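Collection diary, Wednesday

The morning session opened at 9 with a review of the previous day's demonstrations. Of the 40 episodes recorded for the table-clearing task, 20 had been accepted without comment by both reviewers. The others were returned with notes, nearly all of them on the same point: the operator had closed the gripper before the fingers were square to the object, then corrected the angle with the object already held. A person does this without thinking. A policy trained on it learns the correction along with the grasp, and Mwangi Nyanda's replay on the arm showed the wrist turning a second time at every pick, including those where the first approach had been good.

It was agreed that the accepted episodes would stand and that the returned ones would be kept in a separate folder, not deleted. Vasiliki Giannakopoulos wishes to train on both sets and compare. I have asked her to hold the number of training steps equal between the two runs, as this was not done for the Brernent comparison and the result could not be used.

Calibration took longer than planned. The marker cubes were checked against the reference board, and the left one gave a steady offset of 5 millimeters along the finger axis. Jabari Kashindye removed the cube, cleaned the seat and fitted it again. The offset did not return. The check will from now on be entered on the session sheet before the first episode, with the initials of the person who made it.

The table was then set for the glass and saucer task. Elibariki Makori's protocol asks the operator to begin every episode with both grippers held in front of the near edge of the table, pause, and only then reach. The pause gives the tracking a clean start and makes the episodes far easier to align afterward.
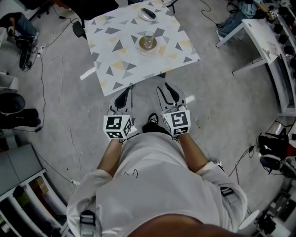 Bimanual Manipulation Group, Brurora Laboratory

The glass remains the harder of the two objects. Clear glass gives the head view very little to work with, and in the earlier series the policy seemed to rely on the saucer to find it. When the saucer was moved away in testing, the reach went to the saucer. The new series is meant to answer whether this can be corrected through the demonstrations alone. In one half of the episodes the glass will start on the saucer, and in the other half beside it, with the order drawn in advance by the Kostar script so that the operator does not choose.

The printed tablecloth will stay on for the whole series. Kirsty Crichton raised a fair objection, that the triangles may serve as landmarks and make the result look better than it is. The cloth will therefore be turned between blocks, and a plain one used for the final test only. Her objection and our answer to it have been entered in the method section of the draft.

After lunch the first block was recorded and copied to the Trujillo server. I watched the first 9 episodes at half speed. The approach angles are better than in the last series. The release is still hurried in several of them, with the fingers opening while the hand is already moving back, and I have written to the operators to ask for a short hold before withdrawal.

Open items for tomorrow: second block with the cloth turned; returned episodes to be labeled by fault; Vasiliki to report the step count for both runs; battery log to be brought up to date.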